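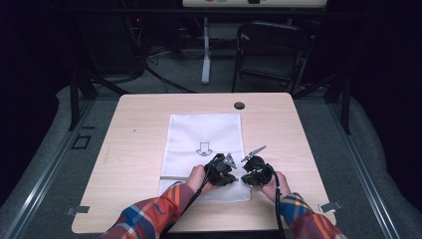 Robotics Club: Folding Season Is Under Way

2 min read

The robotics club has moved on from blocks and cups to cloth. Since February, members have been using a pair of hand-held grippers to work through folding tasks on the square table, and the recordings will go toward the club's entry in the spring student project showcase.

The idea came from Pallavi Chaudhary, who is leading the project this semester. Last year's team spent most of its time on stacking, and the results were decent, but blocks keep their shape. A cloth changes every time you touch it. Pallavi wanted a task that would give the newer members something hard to think about without needing a lot of parts.

Each person holds one gripper in each hand and does the fold using only the metal fingers. A printed arrow on the white cloth gives everyone the same mark to line up by. The rules are short: no touching the fabric with your hands, no pinning it with your elbows, and start over if the cloth slides off the table.

Most people find the first fold slow. Lalit Kanaujia needed 22 tries before he had one he was willing to save. His advice to beginners is to pinch less fabric than you think you need, and to keep both wrists low. Su-chen Chou has been keeping the log and says the most common problem is still the second layer coming along with the first – usually when someone rushes the lift.

The goal is 50 clean folds from every member before the team starts training its model. Four members have reached that number so far. Su-chen will sort the recordings and throw out any where the edges are badly off. Rough attempts are fine to hand in, but please mark them as rough in the log.

A few reminders for anyone using the table:

Check that both cables are hanging free before you start.
Flatten the cloth between attempts.
Write down your start time and your initials, even for a short session.
Put the grippers back on the shelf with the fingers closed.

The club could use more people for the late afternoon slot, from 4 until dinner. You do not need any programming experience to help with folding, and a new member can usually learn the grippers in one visit. Pankaj Saxena is handling sign-ups, and the sheet is on the door of the club room. Members who want to work on the training code should talk to Pallavi – she is planning a separate meeting for that group once the last folds are in.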